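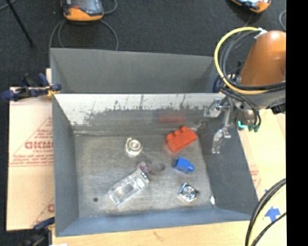
Slide 1. Front part of the bin, with the small things still in it.

Print this page | E-mail this page

Speaker notes, "What is left at the bottom"
Kanako Katayama, July 9, 2017

Good afternoon. Thank you to Slavica Vidmar for the invitation, and for correcting my slides. The mistakes which remain are mine.

(Wait until the lights are down.)

I want to speak today about small things. At Zituvwood we repair and lend toys and household goods, and everybody asks about the big items. My subject is what stays at the bottom when the big items are taken out.

On the slide you have a gray metal bin with two parts. The rear part is empty. In the front part there is a red toy block, a smaller blue one on its side, a clear plastic container, and a few other pieces. Please look also at the floor of the bin. It is scuffed and scratched, and the divider has a dark band of scratches on its lower part. I like this band very much. For me it is the record of work.

(Point to the silver object at the front right. Ask the room what it is. Take two or three answers, do not correct them.)

I do not know the name of it either. It is squarish, with a circle in the center, and it shines. When we sort, we have a rule for such an object: it gets a paper label with a question mark and it waits until December. In December we hold the open table, and people come and look.

Last year we kept 483 small pieces in this way, and 80 of them found their place. One was a knob from a Sison lamp. Another was the foot of a Tutano music box, which had been standing on a folded card for years.

Now the method. We use two divisions only. Pieces we can name go to one side, pieces we cannot name go to the other. Before, we sorted by color, and it looked very nice, but a blue block and a blue bottle cap have nothing to say to each other. Slavica will maybe disagree. She can do it in the discussion.

(Slow down here. I speak too fast at this point always.)

Clear plastic is the difficult material. The container in the picture lies diagonally and you see the gray floor through it. A person who is tired can miss it. My advice is to take the clear pieces out first, by hand, and put them on a dark cloth.

Blocks are easy. They go to the Huanca box by the door, all colors together, and children may take from it.

If there is time: the story of the button tin. If there is not, go directly to questions.

Remember to collect the sample labels from the second row.

Contact: Zituvwood office | © 2017 Zituvwood | Back to top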